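Cestimine indoor hockey stick, 36.5 inch: a review after one season
Posted by Min-kyu Ahn, 2018-11-20

I bought this stick in June, when our club decided to enter a team in the indoor league for the first time. Before that I played only outdoors, as a left midfielder, and my outdoor stick is much too heavy for the indoor floor. I wanted something light, not too expensive, and not so stiff that every hard pass jumps away from me. A teammate, Woo-jin Yook, already had the Cestimine and let me use it for two evenings. After that I ordered my own.

I have now played 14 league matches with it and I think also 17 training sessions, so the first excitement is gone and I can write calmly.

What you get

The stick comes in a thin plastic sleeve with one spare grip. There is no bag. The grip that is already on the stick is soft and a little sticky, and it stays good for about two months if your hands sweat as mine do. The spare one is the same type. I put it on myself in ten minutes, but I had to buy tape for the top end, for the piece in the package was too short.

The weight is printed near the handle as a range and not as one number. I was curious, so I put mine on a kitchen scale and it showed 479 grams with the first grip.

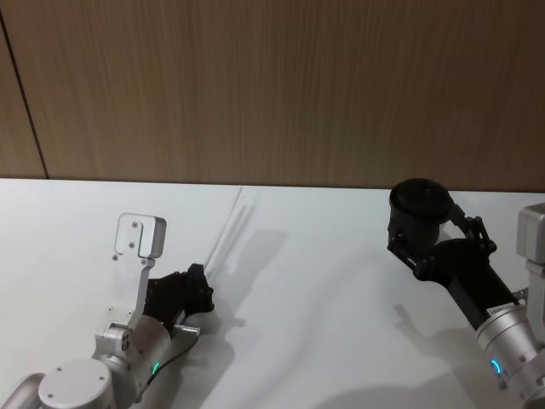
Receiving the ball

This is the best side of the stick. On an indoor floor the ball arrives fast and very flat, and you have little time to bring the stick down. With the Cestimine I can lay it on the floor early and the ball stops near the head, even when the pass is hard. The shaft is thin, and the hook is a bit thicker than on the outdoor models, so there is a good surface for the ball to meet.

My block to the left side has improved the most. In the first matches I let too many balls go under the handle. Part of the improvement is of course the training. Jae-hoon Kang, our coach, made us practice the low block at the start of every session until our knees hurt. But I tried the drill with an old Radard stick too, and I lost the ball more often with that one.

Passing and pushing

You are not allowed to hit the ball in indoor hockey, only to push it, so the power must come from the legs and the wrists. A light stick does not help you much here. My pushes with the Cestimine are accurate but not very strong. If you are the player who takes the penalty corners for your team, I would look for a stiffer model. Our corner specialist, Sun-ja Sun, tried mine in one training and gave it back after five pushes. She said that it feels like pushing with a ruler.

For short passes along the boards it is very pleasant. The ball leaves the stick quietly and goes where I want. I also feel the ball well in the hands, and this was not so with the Radard, where everything felt the same.

Dribbling

I am not a great dribbler, so please read this part with care. The stick turns quickly over the ball, and the low weight makes the Indian dribble less tiring at the end of a half. The bow is moderate and sits near the middle of the shaft. Players who like to lift the ball for 3D skills will probably find it too straight. I do not lift the ball, I give it to somebody who can.

How it holds up

After five months the head has many small marks, and the paint is gone along the bottom edge. This is normal. Under the paint the wood and the fiber are still fine, without cracks. I put one strip of head tape on it in August and changed it once.

What I like less is the sticker with the logo. It began to come off after the third match and collected dust from the hall. I removed it fully, and the glue stayed for weeks — kitchen oil took it away in the end. It is a small thing, but at this price I expected the logo to be printed.

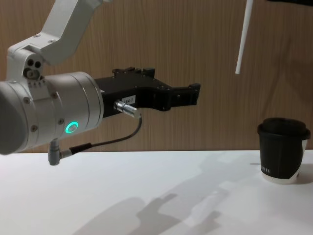 The price should be judged together with how long you plan to play. I paid less than half of what the Flores composite stick costs in the same shop, and for a player in the lower leagues I do not see what the more expensive one would bring. Two men in our team have the Flores. They are better than me, but they were better than me before they bought it.

The shop where I ordered, Jikito, needed nine days for the delivery and sent the wrong length first. The exchange was free and polite, although I had to write two e-mails. Check the label on the sleeve before you open it, as they do not take back an opened one.

Choosing the length

I am 5 feet 10 and the 36.5 works well outdoors, so I took the same length here. For the indoor game I bend lower than outside, and some players prefer a longer stick for that reason. If I bought again I would try the 37.5 at least once. The difference in price is zero, but the longer one was out of stock in June and is still hard to find.

Who should buy it

It is a good first indoor stick for a midfielder or a defender who wants to receive safely and pass simply. Our goalkeeper, I-seul Koo, bought one for her younger brother, and he is happy with it too. It is not a stick for the penalty corner, and it is not a stick for outdoor grass at all. I used it once on wet turf when I forgot the other one at home, and after one hard hit my fingers were without feeling for a minute. The manual says clearly that it is for halls only, so this was my mistake.

My marks, out of ten:

Receiving: 9
Passing: 7
Penalty corners: 4
Dribbling: 7
Grip: 7
Finish and paint: 5
Value for the money: 8

I will keep it for the second half of the league, which starts after the New Year. If something breaks I will add it to this page. Questions about length or grips you can leave in the comments, but I am slow to answer on match weekends.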